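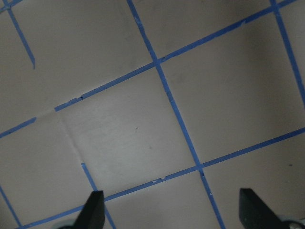
The Bus to Watdale

Habibur Nanayakkara waited for the last bus with a letter in his coat. It was from his brother-in-law Arif, and it asked for 4,000 back. Habibur had 2,000, and this he had counted twice in the kitchen.

The driver opened the door. "Only to Jusville tonight," she said. "The bridge is closed." 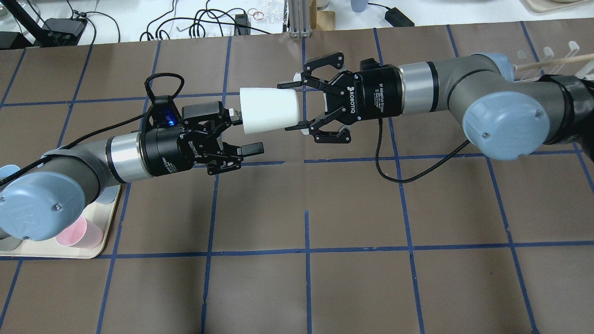 He sat down anyway. From Jusville he could walk along the river, as he and Arif had done when they were young and had no money for tickets. It had taken them until morning, and Arif had sung the whole way, very badly.

At house number 424 a light was on. Habibur stood at the gate and heard someone singing.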